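Home | About us | Test services | News | Contact

About Endora

Updated December – by the Endora office
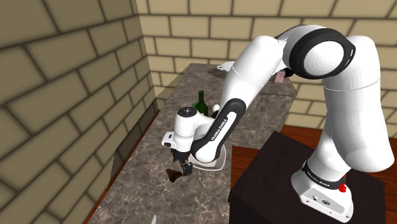 Arm over the countertop, rendered view.

Endora tests small parts for spacecraft. Valves, hinges, latches, release bolts – anything that has to survive a launch and then work once, years later, a long way from a spanner. We're based at Lurville, with a second site at Pusberg for the noisy stuff.

Started with 2 benches and a borrowed vacuum pump. Now we have six thermal chambers and a shaker table that the neighbours know all about (sorry, Pusberg). 298 parts through the door last year, most of them for small satellite builders, a few for university teams on tight money. Both welcome.

What we do: vibration, hot and cold cycling, vacuum, shock. Leak checks too. We write it all up in plain English, with the raw data attached so your own people can go over it.

What we don't do – full spacecraft. Too big for the doors. Ask us and we'll point you to somewhere that can.

Our longest job so far was the Valentini latch, 1711 cycles in vacuum befor the spring went. The customer was pleased, they'd asked for a thousand.

Visits by appointment, mornings are best. Lurville reception opens at 8.30, ring the bell twice if its quiet. Parts for test should go to Lurville even when the work is booked at Pusberg – we do the van run ourselves.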